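1/
Notes on Senadum, the Sandro Pellegrini feature that played at the Midham on Monday. Mostly on lens height and room tone. Minor spoilers, if a film with no plot turns can have them.

2/
Setup: one apartment, one tenant, no music. The camera is locked off for the full running time. There are no pans, no tilts and no zooms. All movement comes from the performer or from daylight changing on the walls.

3/
Lens height is the main formal decision. The lens stays level with the kitchen counter in every room, including rooms that have no counter. In the kitchen this reads as neutral. In the bedroom it sits slightly above the mattress, and in the hallway it cuts the performer at the ribs.

4/
The consequence is that the face is often out of shot when she stands and comes back when she sits, bends or kneels. You learn her mood from posture first and expression second. The performance was clearly built around this. Her weight shifts are very legible.

5/
A comparison people will make is with low-camera domestic dramas generally. I think the resemblance is shallow. Those films usually set the camera for a seated person, so the room is organized around conversation. Senadum sets it for a work surface, so the room is organized around hands and forearms.

6/
On the lens itself: Pellegrini said in the Q&A that they used a single focal length throughout and moved the walls when it didn't fit. The apartment is a set. I had assumed a location, mostly on account of how badly the doors hang. He said the doors were hung badly on purpose so they would drift.

7/
The drifting doors do real work. A door that closes slowly by itself changes the exposure of the room behind it, and the shot lasts long enough for your eye to adjust. The hallway scene is close to unreadable for its first stretch, then resolves without a cut. 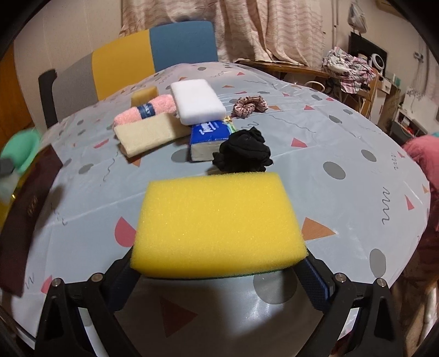
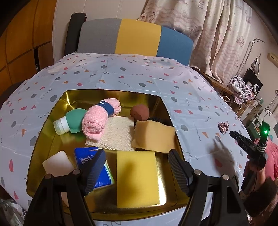
8/
Sound. Each room has its own tone bed, recorded on the finished set with the lights off, then again with them on. The mix crosses between the two when she uses a switch. It's easy to miss. Once you hear it, every light change has a physical weight that the picture alone doesn't supply.

9/
The foley is dry and very close. Fabric in particular is louder than it should be at that camera distance. The image puts you across the room while the sound puts you at her sleeve. I found this irritating for the first reel and convincing after that, probably because it never changes.

10/
Budget of cuts: I didn't keep a tally, so treat this as an impression. Cuts seem to fall only when she leaves a room completely. If an elbow is still in the doorway, the shot holds. There are 3 exceptions that I noticed, all in the laundry sequence, and all of them remove time. Everything else plays as continuous within the room.

11/
The laundry sequence is the weakest part. The elisions break a rule the film has spent an hour teaching, and I couldn't find a payoff. Someone asked about it afterward. The answer was that the full takes existed and were dull. Fair enough, but the rest of the film is built from takes that would be called dull on paper.

12/
Compare Trilmont, his earlier short. Same interest in rooms, opposite method: handheld, close, the body always larger than the furniture. It ran 14 minutes and felt crowded. I prefer Senadum, though Trilmont has the better color. The greens in the stairwell shots hold detail that the new film lets go to mud.

13/
Projection at the Midham was good. Focus was even to the corners, black level a little lifted, probably from the aisle lights. Masking was correct, which matters a lot for a film composed this near its top edge. If your theater crops even slightly, you'll lose the few standing shots where her chin is visible.

14/
Volume is the other thing to check. The tone beds sit very low and the ventilation in the Midham's small room is audible. I would like to see this again somewhere quieter. From the back row the lights-on and lights-off tones were hard to separate. I moved forward halfway through and they were clear.

15/
Rizzi is putting out a disc in November, in a run of up to 2,000. The listing gives the feature, Trilmont and a booklet with set plans. No commentary. The plans are the reason I'll buy it, as I want to see which walls moved and whether the bathroom is really as narrow as it plays.

16/
Correction to 6/: a reply points out that the kitchen has one shot that looks wider than the others, the one with the kettle. I remember it as the camera being further back. If the wall behind the camera was out, both of us could be right. Will check against the plans.

17/
Second question from replies: no, there are no subtitles on the print I saw, and you don't need them. The only dialogue is one side of a phone call, heard through the bathroom door, with most of the consonants filtered off. I got the word "Thursday" and nothing else.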